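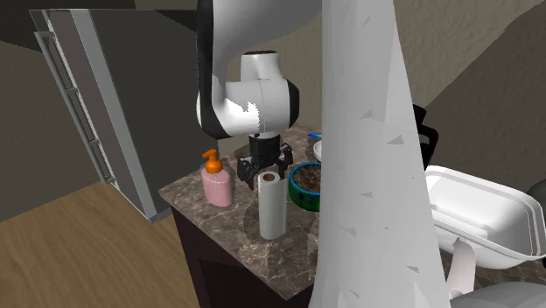
Packing for Small Makers
Handout for Session 3: Void Fill, Cushioning and Choosing the Right Box
Tutor: Pei-shan Lu
January 2021

Welcome back, everyone, and thank you for all the boxes you brought in last time (I am still finding bits of them in my car). Last session we looked at what a parcel goes through between your front door and your customer's, and we talked about drops, stacking, damp and the rest of it. Now we get on to the part most of you signed up for, which is what to put inside the box and how big the box ought to be in the first place. Please keep these notes somewhere handy, as we'll come back to them in Session 5 when we do the costings.

Cushioning and void fill are two different jobs

People use these words as if they meant the same thing, and for a good while I did too. Cushioning is the material that takes the knock. It sits against the item and squashes a little when the box is dropped, so that the item slows down gently and doesn't stop dead. Void fill simply takes up empty space so that nothing slides about. Some materials will do a fair job of both, but plenty won't, and a lot of breakages I get asked about come from somebody using a void fill and expecting it to cushion.

Air pillows are a good case. They are light, they are quick, and they fill a gap beautifully. Put a heavy stoneware jug on top of two of them, though, and the jug will work its way down between them and sit on the cardboard for the rest of the journey. The parcel still looks full when you close it, and that is what catches people out.

The main materials, with my own opinions attached

Crumpled paper. Cheap, easy to get hold of, and much better than it looks if you crumple it properly. You want it firm enough to push back when you press it. Loose, floaty paper flattens in transit and leaves a gap at the top. It is heavier than you expect once you've used enough of it, so do put the packed parcel on the scales before you set your postage.

Honeycomb paper wrap. This is the slit paper that opens out into little cells when you pull it. It grips itself, so you can often manage without tape, which customers seem to like. Two layers are the least I would use on anything breakable. It has to be stretched to work at all, and if you wrap with it flat you have paid extra for ordinary paper.

Bubble wrap. Still very good at what it does, and you can reuse it many times. Bubbles face inwards for most things. The exception is anything with a soft or freshly varnished surface, where the bubbles can leave a pattern of rings. Put a sheet of tissue in first if you aren't sure.

Loose chips, including the starch kind. The starch ones dissolve in water and are pleasant to use, but they do settle. Overfill the box slightly so that the flaps need a gentle push to close. Keep the bag shut in a dry place, or you'll open it to find one large lump.

Shredded card and wood wool. Lovely for presentation and perfectly decent for light things. Both shed. If you sell anything sticky, woolly or edible, put the item in a bag or a wrapper of its own first.

Corrugated pads and dividers. Not exciting, I know, and yet if you send more than one breakable thing in the same box these will save you more grief than anything else on the list. Two mugs must never be able to touch each other. They can each be wrapped like a mummy and they will still find a way to meet, handle to handle.

Choosing the box

Start with the wrapped item and then look for the box. Most of us do it the other way round, as we've got a stack of one size and want to use it up.

For ordinary, fairly sturdy goods, leave 3 cm of space on every side, top and bottom included. For anything fragile make it 5 cm. Measure after wrapping, and remember to add the gap twice for each direction, once for each side. I see this missed every single time I run the course, so let's go through one together.

Worked example. A candle in a glass jar measures 9 cm across and 11 cm tall once wrapped. It is fragile, so we allow 5 cm all round. Across, that gives 5 + 9 + 5, or 19 cm. For the height it's 5 + 11 + 5, or 21 cm. We are therefore looking for a box with inside measurements of 19 by 19 by 21 cm or the next size up. Do check whether your supplier lists inside or outside measurements. Thick double-wall board can take a surprising amount off the inside, and you don't want to discover that when the delivery has arrived.

Single wall or double wall? Single wall is fine for light and middling parcels in good new boxes. Go to double wall for heavy things, for anything going overseas, and for any parcel likely to have others piled on it. An old box that has been round the houses once or twice has lost a good part of its strength at the corners, even when it looks smart. Squeeze the corners between finger and thumb, and if they feel soft, keep that box for storage at home.

A short case study: the Brulla orders

Brulla is a one-woman business selling hand-poured candles and small ceramic dishes. In October she sent out 558 parcels, the busiest month she'd ever had, and kept a note of each one that came back or was reported broken. She very kindly let me use her notebook for this course. When we sat down with it over a pot of tea, nearly all the trouble was in one product: the gift set, with a candle and a dish side by side in the same box.

She had been wrapping each piece well in honeycomb paper and topping up with air pillows. The wrapping was fine. The pieces were knocking into one another because the pillows had shifted to the ends. She changed three things. A corrugated divider went down the middle, the pillows were swapped for firmly crumpled paper, and she moved to a slightly smaller box. The smaller box paid for the divider with a few pennies over. We tested the new pack by dropping it on her garage floor on each face and then on a corner, with a very chipped old dish standing in for the real one.

Please read this through again before Session 4 and think about which change you would have tried first if you could only afford one. I don't have a fixed answer in mind, and the last group argued about it happily for most of the coffee break.

Setting up your packing spot

You don't need a workshop. A kitchen table will do, provided it is at a comfortable height and you aren't stooping. Put boxes on the left, wrap in the middle, fill and tape on the right (or the reverse if you're left-handed), and try to have everything within reach of where you stand. Make up a few boxes before you begin wrapping. Tape the bottoms with the H pattern we practised: one strip along the centre seam and one across each end.

If you are posting in larger numbers, buy your boxes in bundles, but be sensible about it. A bundle of 200 takes up more room than you would believe, and flat boxes left in a damp shed will curl. Stand them on a shelf or a pallet, away from the wall.

To do before next time

Bring one item you sell, or would like to sell, wrapped and boxed as you would normally post it. Don't tidy it up for me!

Work out the inside box size you need for that item using the method above, and write it on the lid in pencil.

Weigh the parcel packed and unpacked, and bring both figures.

If you order packaging from Avow or Flostura, could you bring their latest size lists along too? I would like us to compare how each of them writes its measurements. Lại has already promised to bring a sample pack of theirs for the group to handle.

Session 4 covers tape, labels and sealing, so wear something you don't mind getting sticky.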